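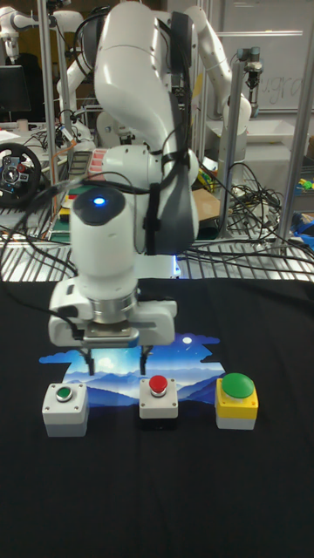 The three button boxes in front of the moon mat, small green one at left

Button boxes: which style for a tabletop game?

dulwood_mahsa
Hi all, long post, sorry in advance! I'm putting together a press-in-the-right-order game for our library's family night in April, and I've been going back and forth on the buttons for weeks. I love a row of three like this, with the flat green one, the raised red one and then that great big green dome on the yellow box. My worry is the two greens. If I call out "green!" to a table of six-year-olds, which one do they hit?

hmertens64
Welcome, Mahsa. I'd keep both greens and call them "little green" and "big green." Kids pick that up in one round, and they enjoy shouting it. What I would change is the little one. A flat button in a bezel is hard for small hands to find in a hurry.

PrakashP
I have to disagree with Hendrik there, with affection. The flat one being harder is half the fun! My two nieces fought over who got to press the awkward button. Do put something heavy in the bottom of each box, though, or the whole row wanders off the table by the end of the evening.
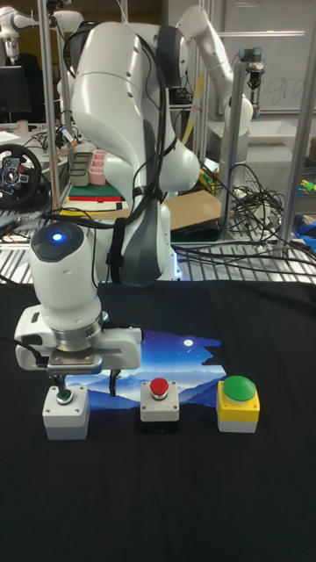

Same row, night-sky mat behind

Re: the mat and the cloth

kumaresan_a
Can we talk about the mat for a minute? I adore the blue mountains and the little moon, and the ragged outline looks lovely against black. I had one printed at Binport last year, 200 copies for a school fair, and I'd happily do it again. My only gripe is the plain black cloth. It wrinkles if you so much as look at it, so iron it and clip it under the table.

M_Warrier
I'd skip the mat, myself. Pretty as it is, it pulls the eye away from the buttons, and yellow, red and green look wonderful on plain black.

dulwood_mahsa
Oh, I can't give up the moon, Mohandas! But I take the point, so maybe I'll slide it farther back. I'm ironing on Wednesday, and Prakash, I have a jar of old washers that should do nicely for the weights. Big green and little green both stay.

hmertens64
Good. Bring spare batteries.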